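Print this page | E-mail to a friend

How Do You Teach a Robot to Fold a T-Shirt?

I went to the open day at Clendlow in March, and my favorite part was the laundry! Yes, laundry. Róisín Daly works on the Rustano project there, and she was showing visitors how people teach robots to do chores.

You might think somebody types in "fold the shirt" and off it goes. Nope! A robot has to learn from lots and lots of examples, so first a person does the folding, using a gripper in each hand. A gripper is a bit like a big plastic claw that can pinch.

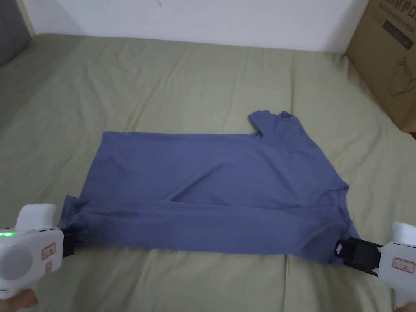 Two grippers, one T-shirt. Look for the sleeve sticking up!

I asked if I could have a try (of course I did). It's so much harder than using your fingers! You have no thumbs to smooth things flat, and cloth is floppy, so it never lands the same way twice. My first shirt looked like a squashed pancake. Róisín said that was fine, because robots need to learn about messy shirts too. 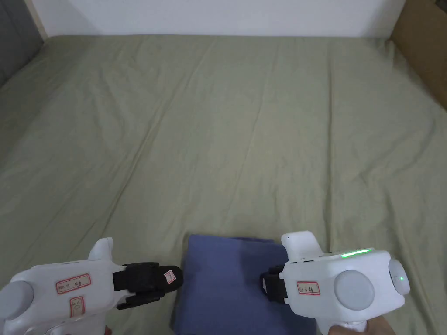 Each try gets saved as one example. The Rustano team has 1,523 of them so far, and 1,183 are just T-shirts. Imagine folding that many! I got bored of mine after 2.

Then a computer looks through all those examples for patterns. Where do the claws pinch? Which way do they pull? After plenty of practice, the robot can make a pretty good guess about a shirt it has never met before.

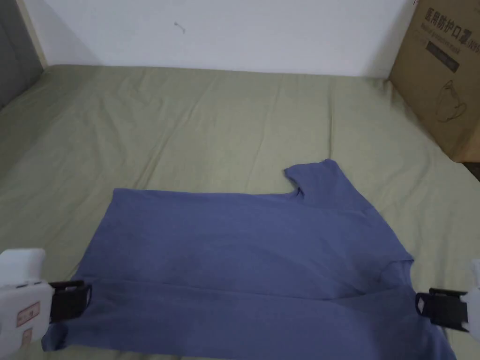 Try It at Home

Get two pairs of kitchen tongs and an old T-shirt. Lay the shirt on your bed and fold it in half using only the tongs. No fingers! Now mess it up and do it again. Did you pinch it in the same place?

Share this story (200) | Comments (2)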